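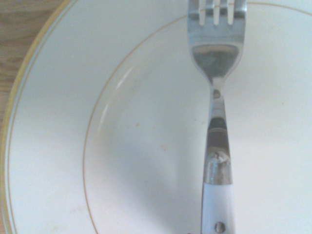
*Fork on plate, from the wrist camera. Tines up, specks included.*

# Gromis Table-Clearing Kit

The Gromis is the practice kit for the table-clearing event at the Sturnness student robotics meet. It comes with one arm, one two-finger gripper, one wrist camera and a bag of screws in which the short ones look exactly like the long ones. Sort them first.

You supply the dishes. Agustina Quiroga, who wrote the event rules, wants teams practicing on real tableware, so please leave the toy tea set at home. Gold-rimmed china is allowed and will teach your vision code some humility. A white handle on a white plate will teach it some more. Shiny steel reflects whatever is above it, and plenty of teams have spent an evening training a detector to find the ceiling.

## What's in the box

- Arm with clamp base (fits tabletops up to 3 inches thick)
- Gripper, with 7 spare rubber pads
- Wrist camera and cable
- Stoltitz controller board, pre-flashed
- Starter set of 3,052 labeled wrist-camera pictures
- Printed guide, 18 pages, one of them upside down

## What your club needs

A laptop, a sturdy table, and somebody's parents' forks. Ask the parents.

## Notes from the Quispe club

Pilar Farías and her team ran the kit from June on. Her advice:

> Start with the fork by itself. Everyone wants to stack bowls the first night. Grab it at the neck and it spins, grab it by the handle and it mostly comes along. Also, wash your dishes between runs or the thing will learn that forks have crust on them.

We have added the dishwashing part to the guide.

## Ordering

Schools and clubs can order through the Sturnness equipment desk. Spare pads are sold separately, and you will want them. Broken plates are not covered by the warranty, and neither are chipped plates, or plates described in your claim as "already like that."

Page updated 9/29/18. Older kits need the new camera bracket, free on request.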